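Capítulo 4
A máquina de carregamento frontal: porta, borracha e hábitos

O que se estuda neste capítulo
4.1 A porta e o vidro
4.2 A carga: o que cabe e o que convém
4.3 Programas, temperaturas e promessas
4.4 A manutenção que se faz e a que se vende

Quase tudo o que se ensina sobre lavar roupa em casa chegou até nós por duas vias: a família e o rótulo. Nenhuma das duas merece confiança cega. A família repete o que aprendeu com máquinas que já não existem, e o rótulo foi escrito por quem vende o frasco. Neste capítulo pede-se ao aluno que desconfie de ambas e que volte ao aparelho, começando pela parte dele que toda a gente toca e pouca gente examina: a porta.

No capítulo anterior tratámos da triagem e das etiquetas. Partimos agora do princípio de que a roupa está separada, os bolsos vazios e os fechos corridos. Quem ainda tem dúvidas sobre os símbolos deve reler a secção 3.5 antes de continuar.

4.1 A porta e o vidro

Pergunte-se a uma turma para que serve o vidro da porta e a resposta vem depressa: para ver a roupa. É uma resposta fraca. Ver a roupa rodar não lava nada, e quem já ficou sentado diante de um ciclo completo sabe que também informa pouco. Interessa mais a forma. O vidro é abaulado e, com a porta fechada, a parte saliente entra pela boca do tambor e ajuda a manter as peças afastadas da borracha. Um lenço entalado entre o vidro e o vedante é causa muito mais vulgar de água no chão do que a famosa «avaria da bomba» de que se fala nas oficinas.

Tyyne Kuusisto, cujos cadernos de economia doméstica serviram de base a esta unidade, tem sobre o assunto uma frase seca: «Antes de chamar o técnico, passe o dedo pela borracha.» Registou 447 pedidos de assistência por fuga de água numa rede de lavandarias de bairro, a Stotanard, e concluiu que a maior parte se resolvia com um pano. Convém não levar a conclusão longe demais. Uma lavandaria de bairro não é uma casa, as máquinas trabalham o dia inteiro, e a própria autora não diz como foram classificados os casos duvidosos. O conselho do dedo, esse, aproveita-se.
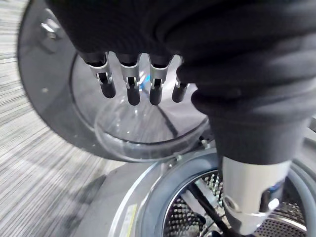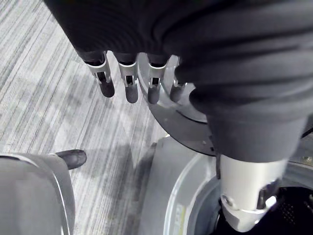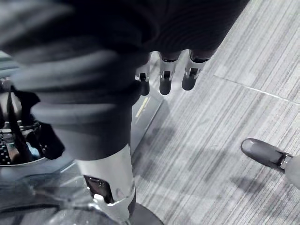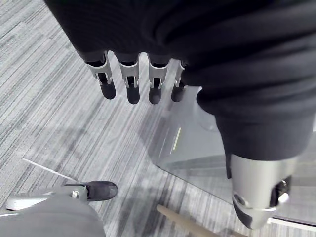
Figura 4.1. Na primeira imagem, a porta redonda aberta de uma máquina de carregamento frontal: vidro transparente e abaulado, montado num aro cinzento-escuro. Na quarta, carpete cinzenta no chão.

Repare-se também na dobradiça. É a peça que suporta o peso da porta e a que sofre quando alguém se apoia nela para se levantar, gesto que os manuais proíbem e que todos fazemos. Uma dobradiça empenada pode deixar a porta ligeiramente descaída; o fecho passa a encaixar mal e a máquina recusa-se a arrancar. O utilizador culpa a electrónica.

4.2 A carga: o que cabe e o que convém

A capacidade anunciada de uma máquina é um valor máximo, válido para algodão e para um programa determinado. Os folhetos da Brøndum imprimem-no em letras grandes e guardam a ressalva para a nota de rodapé. Para sintéticos e lãs a carga recomendada é bastante menor, e deve procurar-se no manual do modelo.

A regra da mão, que consiste em deixar um palmo livre entre a roupa e o topo do tambor, é grosseira mas tem uma vantagem sobre a balança: as pessoas usam-na. Falha com edredões, que enganam pelo volume, e com toalhas, que enganam pelo peso depois de molhadas.

4.3 Programas, temperaturas e promessas

O programa rápido é o mais mal compreendido. Serve para pouca roupa e pouca sujidade. Há quem o use todos os dias com o tambor cheio e depois compre um detergente mais caro para compensar. O Ultlow, por exemplo, anuncia «limpeza total a frio» sem dizer que nódoas foram ensaiadas, com que água, nem durante quanto tempo. Uma afirmação assim não se discute, porque não há nela nada que se possa verificar. Pede-se ao fabricante o relatório e espera-se.

O mesmo vale para os ensaios caseiros. Na escola onde esta unidade foi experimentada, os alunos lavaram 461 quadrados de pano manchados com café, azeite e terra. Os resultados variaram tanto de bancada para bancada que a marca do detergente deixou de interessar: pesavam mais a dose e a idade da nódoa. Foi uma aula útil e um mau argumento publicitário.

4.4 A manutenção que se faz e a que se vende

As pastilhas de limpeza do tambor, como as da Butar, prometem eliminar o mau cheiro. Talvez o atenuem. Antes de as comprar, experimente-se deixar a porta entreaberta depois de cada lavagem, secar a dobra inferior da borracha, esvaziar a gaveta e limpar o filtro. Onde haja crianças pequenas ou animais, a porta só fica aberta com vigilância.

O aluno encontrará cálculos segundo os quais uma máquina bem tratada dura cerca de 2000 ciclos. O número circula há muito e raramente traz fonte. Guarde-se como ordem de grandeza e anote-se a lápis.

Actividade de abertura
Com a máquina desligada e o tambor vazio, abra a porta e percorra com o dedo toda a dobra da borracha. Anote no caderno o que encontrou. Guarde a página, que volta a ser precisa na secção 4.4.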